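How I Get a Rental Room Ready Between Guests (Without Losing My Whole Afternoon)

I've been letting out the back bedroom of my place in Pludville for two summers now, and the first time I turned it over it took me from lunch until it was getting dark. I kept going up and down the stairs for things I forgot! These days I can be done before my coffee is fully cold (okay, I drink it slowly). My routine goes like this.

Step 1: Open up and strip the bed

Windows first, even in October. Then pull everything off the bed, pillow protectors too, and get the sheets into the wash right away on the long cycle. Mine runs 95 minutes, so anything I can do while it's spinning feels like free time.

Step 2: Start high and work down

Dust the top of the closet, the curtain rod, the lamp shades, then the headboard. I did it backwards for months and kept wondering why my clean floor had fluff on it. A barely damp cloth is plenty.

Step 3: Do the bedside things

I give this bit its own step, and I'd do it even if I was in a hurry. Guests handle the phone and the remote more than anything else in a room, and they're the easiest things to skip. Wipe the handset, let the curly cord hang so it untwists itself, and go over the remote's buttons with a cotton swab. Never spray straight onto either one.

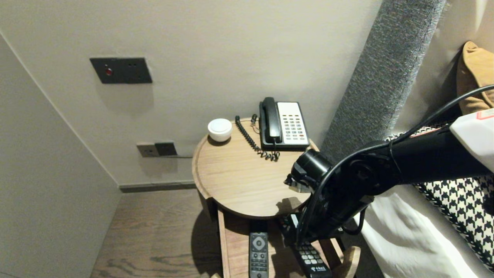
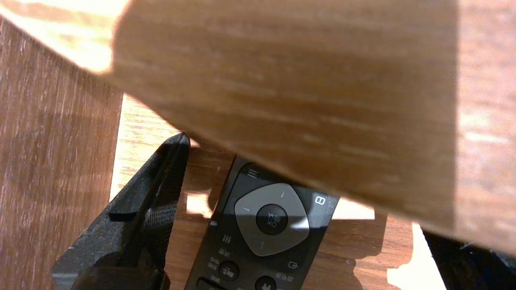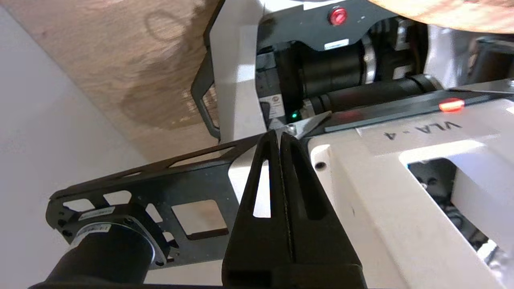
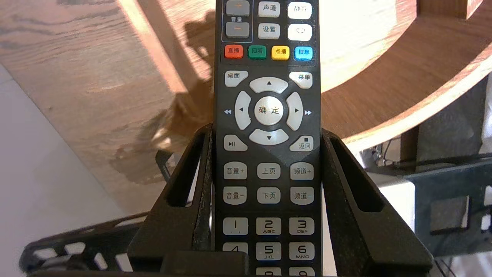 Step 4: Make the bed so it stays made

My neighbor Vidar Halvorsen used to work in a hotel and he taught me to turn the mattress end to end, a full 180 degrees, at the start of every season. Then fitted sheet, flat sheet tucked hard at the foot, and the blanket pulled up last. I keep 7 pillowcases in the closet and still run out sometimes.

Step 5: Floor, trash, door

Vacuum from the far corner toward the door, and take the trash bag out with you. I leave a clean towel on the chair and the Wi-Fi note on top of it. Then close the windows, unless it rained, in which case check the sill first.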